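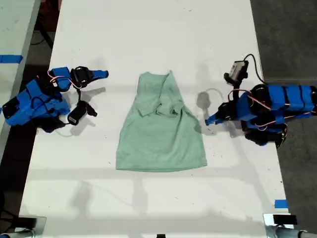
Folding shirts the slow way

I have become a shirt folder! Over 20 years of shoving everything into a drawer and then, one evening in April, I tried doing it properly on the big white table and now I can't stop.

The mint green one is my favourite to practise on. It's a lovely pale colour, so every crease shows up, and you can see straight away if the sleeve has gone in squint (mine usually has). I lay it flat with the collar at the far end and the hem nearest me, then bring a sleeve in across the chest. The top half always bunches up on me at this point. The bottom half behaves beautifully - it just spreads out and sits there.

What helped most was a tip from Tala Tarawneh, who used to fold stock in a shop called Munon. Smooth from the middle outwards with the side of your hand, she told me, and do it again after every single fold. I'd been tugging at the corners, which only moves the wrinkles somewhere else.

After that it's the other sleeve, both sides in to make a long strip, and then 3 folds up from the hem. They stand up on their own in the drawer, all in a row, and I can see every shirt I own without digging!

The table could do with a scrub, mind you. It's got scuffs and little dark specks all over, so I wipe it down before anything pale goes on it. Jumpers next - I've got a big woolly one that won't lie flat for anything, so if you have a method for those please leave it in the comments.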